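Home | Current issue | Archive | Submissions | Contact

August
Owen, Surface Maintenance Group, Clisport

3. Edge wear and cleaning residue on light work surfaces in shared kitchens

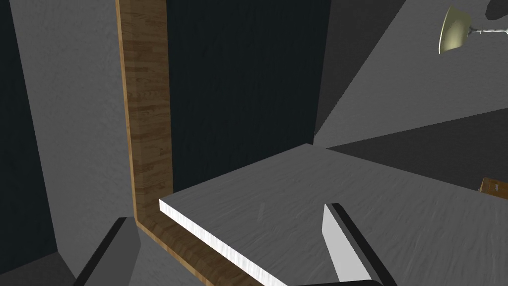 Figure 3. Light grey surface with pale front edge and brown wooden trim (rendered view).

Light-coloured boards are now common in shared kitchens, tea rooms and small canteens, and the cleaning schedules used for them were mostly written for darker, heavily patterned surfaces. The present section deals with the parts of such a board where residue collects and where wear is first recorded. For our purposes a board has three zones: the top face, the front edge and the joint with any neighbouring trim. The front edge in Figure 3 shows as a bright white band the thickness of the board, and it is this band that we call the edge zone throughout. The grain of the top face, faint and streaky in the figure, matters for the reading of marks, as a thin film of dried detergent can be mistaken for part of the pattern. The trim zone is taken to be the line at which the board and any separate border come closest, whether or not the two are in contact.

3.1 Sites and boards

The survey covered 22 kitchens in Ovidby and Clisport. All were in daily use by staff of the building and none was used for paid catering. Kitchens with stone or steel surfaces were left out. Where a kitchen had more than one board, the board nearest the sink was chosen, and where two were equally near, the longer was chosen. This rule was fixed before the first visit and was not changed, although at one site in Ovidby it led to the selection of a board that was hardly used.

In total 88 edge sections were marked out, four to each kitchen. Each section was the length of a standard ruler and was identified by a pencil mark on the underside of the board. Sections were placed at the sink end, at the far end and at two points between. Corners were included in the end sections and were read with them. We considered treating corners as a separate class, as earlier in-house work had done, but the contact area of the swab is too large for a corner to be sampled on its own.

Boards had been fitted at different times. Fitting dates were available from building records for most of the Clisport sites but for few of those in Ovidby, and age has therefore not been used as a variable. The finish was recorded as matt or satin by comparison with a pair of reference tiles. Gloss boards did not occur in the sample.

3.2 Cleaning routines

Three routines were in use. In the first, the board was wiped with a damp cloth and left to dry. In the second, a diluted neutral detergent was applied and then removed with a second cloth. In the third, the same detergent was applied and not removed. The third routine was not written down at any site. It was found by observation, and at several kitchens the posted schedule described the second routine while the third was the one carried out.

Cleaning took place after the midday break at most sites and again at the end of the working day. Readings were taken before the afternoon clean, so that each section carried the deposits of one morning together with whatever had remained from the day before. Cloths were supplied centrally by Zonov under the existing contract. They were of a single type and colour, and differences between cloths are not considered further.

The direction of wiping was noted where it could be observed. Most cleaners wiped along the length of the board and finished each stroke at the front, drawing crumbs and liquid towards the edge. A smaller number wiped from front to back. The direction appeared to be a matter of personal habit and did not follow the written schedule, which gave no direction at any site.

3.3 Method of reading

Each section was read twice, first by eye under a hand lamp held low to the surface and then by swab. For the visual reading the lamp was held at the left of the section and then at the right. A mark was recorded only if it could be seen from both sides. This removed a large number of doubtful cases in which the pattern of the board had been taken for a smear, at the cost of missing some faint films lying along the grain.

For the swab reading, a pre-moistened pad was drawn once along the top face close to the edge and once along the edge itself. The pads were sealed and read on the same day. The meter used has an upper limit of 4000 units, and readings at the limit were entered as such and not repeated with a diluted sample. Readings at the limit occurred only on the edge zone, and only at sites using the third routine. The mean for those sites is accordingly an underestimate and should not be compared directly with the means for the other two.

Trim was read by swab only. Where there was a gap between board and trim, the pad was folded and passed along the gap. Where the two met, it was passed along the joint. The two cases differ in the amount of surface touched by the pad, and we report them together with some reluctance. Separate figures would have left too few sections in the second group.

3.4 Results

Top face readings were low under all three routines. The difference between the first and second routines was small and would not by itself justify the extra labour of a second cloth. The edge zone gave a different picture. Readings there were higher than on the top face in the same section at nearly all sites, and the gap was widest where detergent had been applied and left. Sections at the sink end were the worst, followed by those at the far end. The two middle sections were close to each other.

Wiping direction had a clear effect. Boards wiped towards the front carried more residue on the edge zone, and the residue lay mainly on its upper half, immediately below the corner of the board. Boards wiped from front to back had cleaner edges but more material against the wall. The wall joint was outside the scope of the survey, and the remark rests on notes made by the reader and not on measurement.

Finish made less difference than expected. Satin boards gave slightly lower swab readings, but visual marks were recorded on them more often. The likely explanation is that marks on a satin surface are easier to see under a low lamp. On matt boards the two methods agreed less well, and for these we place more weight on the swab.

Trim readings varied widely. At sites where the trim was rounded at the corners, crumbs were found in the bend but little residue could be picked up by the pad. Square corners held both. Wooden trim was not separated from other kinds in the analysis, as its surface treatment could be established at only a few sites.

3.5 Limits of the survey

Each kitchen was visited once. Use on the day of the visit may not have been typical, and at two sites a meeting in the building had brought in a larger number of people than usual. Cleaners knew that a survey was taking place, though they were not told which parts of the board would be read. It is possible that some took more care with the top face as a result. Such an effect would tend to widen the difference between top face and edge zone reported above.

The swab method does not distinguish food residue from detergent residue. A high reading on the edge zone under the third routine may be due largely to the product itself – a point raised by Ovidby during the review of the draft – and it should not be read as a measure of hygiene. A test that separates the two was tried at a single site, but the pads dried before they could be read and the results were discarded.

3.6 Changes to the schedule

The posted schedule has been amended for the Clisport sites. The edge is now listed as a separate item after the top face, to be wiped with the second cloth in one pass from the sink end to the far end. Wiping direction on the top face is given as lengthwise, with each stroke ending over the sink where the layout allows. The instruction to remove detergent has been moved to the first line of the sheet. No change has been made to the supply of cloths or to the dilution. The Ovidby sites remain on the earlier schedule until the second round of readings, which will use the same sections and the same pencil marks.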